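Trondel Drip Watering Kit – Set-up Guide
Section 2: Filling, priming and setting the flow

89 shares | 19 comments

Read Section 1 first if the shelf bracket is not yet fixed to the wall. The steps below assume the tank is hanging level and the main tube has been pushed fully on to the outlet.

Before you start

Work near a sink if you can. Lay an old towel under the pots. Check that each pot has drainage holes and a saucer, and that the compost is damp to the touch. Bone-dry compost shrinks away from the sides of the pot and the water runs straight through. Soak dry pots in a bowl for an hour before connecting them.

Mixing the feed

1. Fill the tank to the lower line with cold tap water.
2. Measure out the plant feed according to the label on its own bottle. For the drip kit, use half the strength given there.
3. Add the feed to the tank and stir with a clean stick.
4. Top up to the upper line.
5. Put the lid on and press down both ends.

Feed bought in large containers is easier to manage if it is decanted into something smaller. Rinse the smaller bottle first, pour slowly, and write the name and strength on it before putting it away.
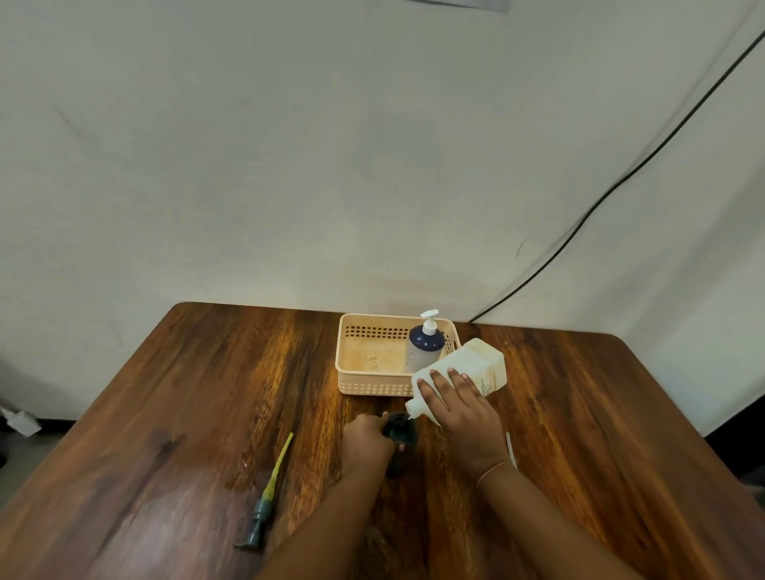

Caution: do not mix two kinds of feed in one tank. Some form a white sludge which blocks the drippers and is hard to clear.

Note: if you use rainwater, strain it through a cloth. Grit is the usual cause of a blocked line.

Priming the line

6. Hold the free end of the main tube over a jug, lower than the tank.
7. Open the tap one full turn. Water should run within a minute or so.
8. Let it run until there are no more bubbles, then close the tap.
9. Push the end stop into the tube. A drop of washing-up liquid on the stop helps.
10. Open the tap again and look along the tube for air. Tap any bubbles towards the nearest dripper with a fingertip.

If nothing comes out at step 7, check the tube for kinks behind the shelf. The Mamulia tube sold for older kits is slightly narrower and takes longer to fill.
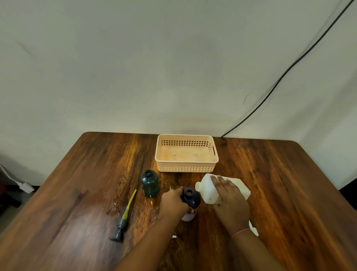

Grímur Bundgaard wrote to us that his line would not prime until he loosened the tank lid a little – the air hole had been covered by a sticker. We have moved the sticker in the current kit, but owners of earlier ones should peel it off.

Setting the flow

11. Put one dripper in each pot, halfway between the stem and the rim.
12. Turn every dripper fully clockwise, then back by a quarter.
13. Wait ten minutes and look at the saucers. Standing water means the flow is too high.
14. Adjust one dripper at a time. Turning one down sends more water to the others, so go round them all twice.

Ferns and peace lilies can stay at a quarter turn. Cacti should be left off the line altogether. From May onwards most plants on a sunny sill will want a little more, and you should look at them in the evening and not at midday, when many leaves droop whatever you do.

Caution: close the tap before moving the tank. A full tank is heavy and the lid is not watertight.

Putting things away

Keep spare drippers, end stops and the cleaning wire together, out of reach of children. Feed should be stored upright, capped and away from frost. 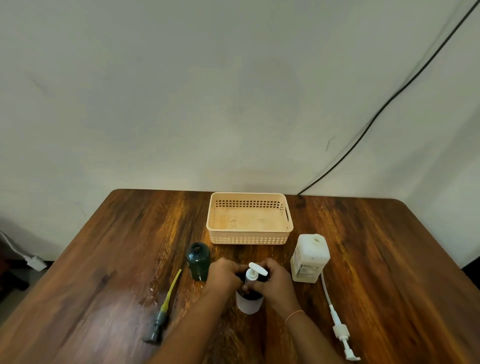

Fig. 3. Plastic basket for spare parts, empty.

Clean the drippers at each third refill. Soak them overnight in warm water with a spoonful of vinegar, rinse, and repeat steps 6 to 10 before reconnecting the pots.

Related guides
Section 1: Fixing the shelf bracket
Section 3: Leaving the kit running while you are away
Fitting a Fundero timer to the tap
Drippers and end stops: parts list
Egilsson self-watering pots – can they share a line?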